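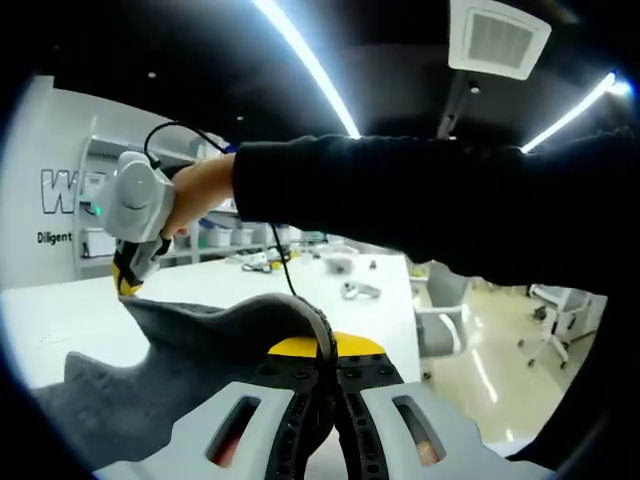 How to Request Police Use-of-Force Records from the City of Grevard

The steps cover written requests for incident reports, body camera footage and closed internal review files. They apply to the Grevard Police Department only. Requests for Cartwright County sheriff's records go to the county clerk, who uses a separate form.

Before you start

You need the date of the incident, the street or block, and at least one of the following: the case number, the name of an officer, or the name of a person involved. The case number gives the fastest result. It is printed in the upper right corner of the incident card given to people at the scene, and it also appears on any court filing tied to the arrest.

Step 1. Identify the record

Name each record separately. A request for "everything on the shooting" will come back with a letter asking you to narrow it. Use the department's own terms:

Incident report — the first written account by the responding officer.
Force report — a separate form, filed by each officer who used force.
Review file — the internal investigation, released only after it is closed.
Video — body camera and dashboard camera, listed by officer.

Step 2. Write the request

Keep it to one page. State that you are making a public records request, list the records, and give the format you want. Do not argue the facts of the case. The records clerk does not rule on them, and a long statement slows the intake.

Sample wording: "I request the incident report and all force reports for the incident on Esska Street, including any later corrections. Please send electronic copies."

Step 3. Set a fee limit

Paper copies and video redaction are billed. Add a line such as "Contact me before charges exceed $37." Without a limit, the city treats the request as consent to the full cost. One request filed by Malathi Alva for 480 minutes of video came back with a bill of $900, and she cut it down by asking for two officers' cameras only.

Step 4. File it

Submit through the city portal, or deliver it to Records, Window 2, at the Mistotgate building. Keep the confirmation number. Mailed requests are logged on the day they are opened.

Step 5. Read the reply

A full denial must cite the exemption used. A partial release must mark each redaction. If pages are missing with no mark, write back and ask for a redaction log.

Step 6. Appeal

Send the appeal to the city attorney with a copy of the original request and the denial. Address each exemption in its own paragraph. A pending review file can be requested again once the case is closed; a new request is needed, as the old one is not held open.

Page maintained by Geum-ok Byun. Last checked 30/09/2023.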